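April, second night at Brusham

Got in at twenty past four after a long slow drive behind a caravan. The odometer says 341 kilometres since home, and most of that was roadworks.
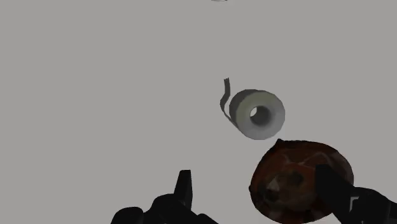 The cottage is colder than I remember. I lit the stove before I unpacked and it took two goes, as the kindling had been left out on the verandah. Masanobu had the key waiting at the Pitside store with a note about the hot water, which has to be switched on at the wall and then left for an hour. I forgot and washed the dishes in kettle water.

Went through the shopping after tea. I have enough bread, tinned tomatoes, tea and toilet paper for the week, but no matches and only half a bag of onions. The store shuts at noon so I will have to be up early.

Walked out to Damgaard this morning while it was dry. The creek is up over the first stepping stone and I went around by the fence. Saw two wallabies and a lot of fresh diggings near the gate. My left boot is rubbing at the heel again - I should have replaced them last winter when Elvira told me to.

She rang at lunch. The quote for her roof came back at $2,185, and she wants a second one before she says yes. I said that seemed sensible. She is coming up on the 29th if she can get the time off and will bring the good saucepan.

Read 7 pages of my book and fell asleep in the chair. Rain started just after eight and is still going. The bucket is under the drip in the hall. Tomorrow matches, onions, and a phone call to Masanobu about the gutter.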